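Introduction to Home Wiring, Unit 3: Switches and Lighting Circuits
Course notes by Barnabás Kelemen, Mindurwood Adult School

In the last unit we followed the current from the panel to the outlets. Now we add control. A switch is a simple device: it opens or closes the path of the current. When the path is open, the lamp is off.

Please remember the main rule from Unit 1. The switch must interrupt the hot conductor, never the neutral. If somebody puts the switch on the neutral side, the lamp goes off, but the socket stays live. A person who changes the bulb can then receive a shock.

Single-pole and three-way

A single-pole switch controls a lamp from one place. It has two terminal screws for the circuit and a green screw for the ground.

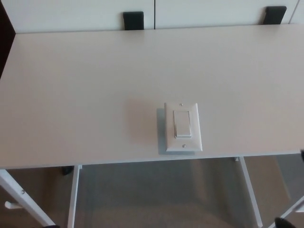 A three-way switch is used in pairs, for example at the top and the bottom of a stairway. It has one common terminal, with a darker screw, and two traveler terminals. Students often mix these up. Mark the wire on the common terminal with tape before you take an old switch out, and check it again when you install the new one.

Load

Do not go over the rating printed on the device. To find the current, divide watts by volts. A group of lamps with a total of 300 watts on a 120-volt circuit takes 2.5 amps. Dimmers have their own limits, often lower for LED lamps, so read the sheet in the package.

Homework for Thursday

Draw the diagram for one lamp with two three-way switches, with the power coming in at the first switch box. Use a separate color for the travelers. Then solve problems 1 to 8 at the end of the unit.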